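3.2 Containers and handover

Households in the Jolgate survey were asked what they used to carry clothing and linens to the drop-off point, and whether they got the container back. We received 486 usable answers from 205 streets. Bags and boxes left over from shopping were by far the most common choice. Few people bought anything for the purpose, and those who did mostly bought storage tubs they meant to take home again.

The answers on getting containers back were less clear. Some people read the question as asking whether they wanted the container, and others as asking whether it was offered to them. We kept both groups in the totals but do not report a return rate for this reason. Beverley Kershaw recoded the free-text answers a second time in May, and the two rounds differed mainly on mixed loads — for example, a box of shoes with a bag of towels on top.

Material mattered more than size. Paper and cardboard were seen as things that could be left behind, while cloth bags and plastic tubs were seen as belongings. This held in both collection areas, Horrocks and Astia, although Horrocks has curbside pickup and Astia does not. Household linens were also less likely than clothing to be folded. Several people wrote that sheets and cloths were "only going for rags" and did not need it. Figure 4 shows open-topped brown packaging of the kind most often named, and an unfolded item. 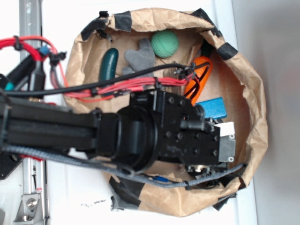
Figure 4. Open brown packaging (first image) and a crumpled white cloth (second image).
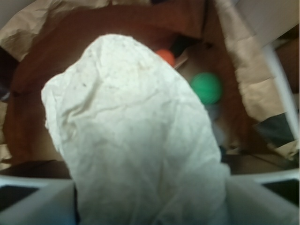

3.3 Weight records

The Donulum depot weighs each load on arrival and does not subtract the container. We used its log of 2429 entries as it stood, with duplicate lines removed. Loads logged on a Monday include anything left at the gate over the weekend and are treated separately in Section 4.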